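Hurka 双臂台架（自制件版）及配套厨房仿真场景

设备状态：可预约
存放位置：工坊里间，靠窗一侧的长工作台
使用资格：完成台架安全培训；只用仿真的，有工坊账号即可
负责人：Senad Jurić
仿真场景维护：I-hsuan Wan

概述

Hurka 是工坊自己装的一套桌面双臂台架，两条手臂各带一只多指手，用来练习抓取、递放、开合之类的厨房台面动作。硬件与仿真共用一套控制程序，配置文件里改一行就能在两边切换。第一次使用的人先在仿真里把动作跑完，再申请上真机。

结构件用铝型材和打印件拼成，图纸放在工坊共享盘的 Hurka 目录下，任何成员都可以拷走，在家里照着做一套。关节驱动板是 Amness 的第二版，第一版的接插件与现在的线束不通用，手里还有旧板的成员请不要直接插上去。手指的连杆和腱绳走线沿用 Upadhyay 套件的做法，指尖换成了我们自己浇的软胶套。

仿真场景里有一段大理石台面、柜体和几件厨房用品，台面上的小物件可以在场景文件里增删。默认任务是单手靠近小容器，从侧面夹起，抬高后放回原处。 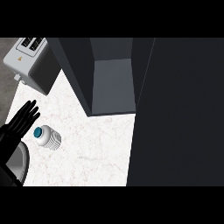 接近段的速度上限单独设置，写在任务文件的 approach 一节。默认值偏慢，初学者不用改。手指在接近段保持张开，到达预抓位置后才开始合拢；如果把合拢时机提前，指尖容易先碰到物体，把它推走。躺倒的圆柱形物体尤其明显，一推就滚。

主要参数

手臂数量：2
驱动板：Amness 第二版，每臂一块
手：多指，腱绳驱动，左右镜像
单臂负载上限：200 克（含抓取物，不含手）
控制频率：1,000 赫兹
急停：台面右前角一个，控制机旁一个
供电：工坊专用插座，不可与激光机共用
控制机系统：Linux，登录信息向负责人索取
仿真记录格式：关节角、指令、俯视图像，按回合分文件夹存放

负载上限按实测的发热情况定的，短时间超一点不会马上出问题，但肩部驱动板会进入降流保护，动作变得一顿一顿。遇到这种情况先停下来检查抓的是什么，不要去调保护阈值。

随台架提供

双臂本体及底座一套
控制机一台，含显示器和键盘
备用指尖胶套一盒
腱绳一卷，张紧扳手一把
标定块一块，放在抽屉里，用完请放回绒布袋
纸质记录本一本

不提供的东西：手套、护目镜（自带或到前厅借）、食材。真机上不要抓带水的东西，仿真里随意。

仿真场景的使用

在控制机上打开终端，进入 hurka_sim 目录，先运行环境检查脚本，四项都通过后再启动场景。也可以在自己的电脑上运行，显卡不强的话把阴影关掉，画面会平一些，对控制没有影响。

场景文件分三层。最底层是房间和柜体，一般不动。中间层是台面上位置固定的家电和容器。最上层是可以抓的小物件，每次重置时可以随机摆放，也可以按坐标固定。想加新物件的，把模型放进 objects 文件夹，填好质量和摩擦系数。摩擦系数不要照抄网上的表，先用默认值试，再按手感往上或往下调。

俯视相机的输出上下带黑边，这是为了和训练脚本要求的方形尺寸对齐。自己写脚本裁图的时候把黑边去掉，再按比例换算坐标。之前有成员直接拿整张图的像素去算抓取点，偏得很厉害，查了一个晚上才找到原因。

两条手臂可以单独启用。只启用一条时，另一条停在收拢位姿，仍参与碰撞检测。两条同时启用时，请把 self_collision 打开。手臂在台面上方经过时会挡住俯视相机，遮挡比较多的回合不必删除，在记录里标上 occluded，处理数据的人会另外归类。

目前积累的仿真回合共 2,736 个，其中小容器抓放占大头，茄子的比较少。茄子两端粗细差得多，夹的位置稍偏就会转，欢迎成员多录一些。录制前请看一遍 Idalina Cardoso 写的命名说明，文件名里不要用中文和空格。 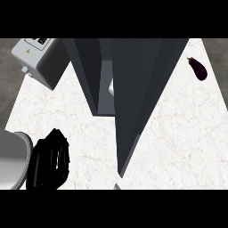 Melville 共享工坊｜机械臂小组

小组负责台架的搭建、维修和培训，也负责审核场景文件的改动。改动请先提交到自己的分支，写清楚改了什么，小组有人看过后再合并。急着用的话可以在本地先跑，只要不覆盖公共目录。

预约方法

真机按时段预约，每段三小时，在工坊主页的设备日历上选。每位成员同一时间最多保留两个时段。来不了请提前取消，日历上会自动放出来。星期日上午留给维护，不开放预约，下午照常。

仿真不需要预约，但控制机只有一台，有人在用真机时不要远程登录上去跑训练，会抢占控制进程。自己电脑上跑不受限制。

第一次上真机需要一位已培训的成员在场。找不到人的话，可以在小组频道里问，Conceição Vieira 和 Senad 多数晚上都在。

上机前

1. 清空台面上与任务无关的东西，工具放回墙上。
2. 检查腱绳有没有起毛，起毛就换，不要剪掉毛头接着用。
3. 两个急停各按一次，确认控制机上有提示，再旋开。
4. 手动把两条手臂推到零位附近，然后上电。
5. 运行零位标定，用标定块核对指尖位置。
6. 先以低速空跑一遍任务，再放物件。

下机后

手臂回到收拢位姿，断电，等指示灯灭了再离开。记录本上写日期、姓名、任务名，有异常的写具体现象，例如“左手第二指合不拢”，只写“有问题”没法查。用过的软胶套如果有裂口，扔掉并在本子上记一笔，我们按本子补货。

在家自制

已有 9 位成员在家里照图纸做过，有做整套的，也有只做一条手臂的。只做一条完全够用，仿真里把另一条关掉即可，控制程序不用改。

打印件推荐用 PETG。肩部的两件建议把壁厚加一层，Valbona Petek 试过用普通 PLA，夏天七月里放在窗边，肩部支架变形，换成 PETG 之后没有再出现。手指连杆孔位要求比较紧，打印完用铰刀过一遍，轴能顺畅转动又不晃就行。底座一定要用螺栓固定在台面上，夹具夹住的办法我们试过，手臂快速收回时底座会挪。

驱动板不建议自己画。工坊有小组统一订购的板子，按成本价给成员，缺货时在频道里登记。线束可以在工坊压接，压线钳在电子角的第二个抽屉。

整套做下来，多数人卡在腱绳张紧这一步。张紧的顺序是先拇指，再其余手指，由指根向指尖方向逐段拉直，最后统一回松半圈。拉得太紧时电机空载电流会偏高，在控制界面里能看到。拉得太松则指尖到位慢，夹小物件时会有一侧先接触。

已知问题

左臂腕部在接近极限角时有轻微异响，不影响使用，轴承已经订了。

仿真里手指与薄边容器接触时偶尔会穿模，把仿真步长减半可以缓解，速度会慢下来。

重置场景后，小物件有时会落在柜体边缘并卡住，再重置一次即可。I-hsuan 正在改随机摆放的范围。

控制机从休眠恢复后，Amness 驱动板有时认不到，拔插一次控制机一侧的通信线，然后重启控制程序。不要在手臂上电时拔驱动板一侧的线。

常见疑问

仿真里成功的动作，真机能不能直接用？
轨迹可以直接加载，手指的合拢力要重新设。仿真里的力矩值放到真机上普遍偏大，从一半开始往上加。

可以把台架借回家吗？
本体不外借。标定块和备用腱绳也不外借。备用指尖胶套可以按成本价买。

能不能接自己的手爪？
可以，腕部法兰图纸在共享盘里。手爪和抓取物合计的重量需要先告诉小组，自带手爪比原装的手重时，负载上限要重新核算。

没有编程经验能用吗？
录制示教不需要写代码，用控制界面上的拖动模式就行。改任务文件要会一点文本编辑，培训时会讲。

损坏与费用

台架使用费已含在会费里。正常磨损由小组承担，包括腱绳、胶套和打印件。跳过标定或关闭保护造成的驱动板损坏，由使用者按板子成本赔付。碰坏了请直接说，修起来比猜原因省时间。

培训报名、图纸索取、场景文件提交，都在工坊主页的“机械臂小组”栏目下。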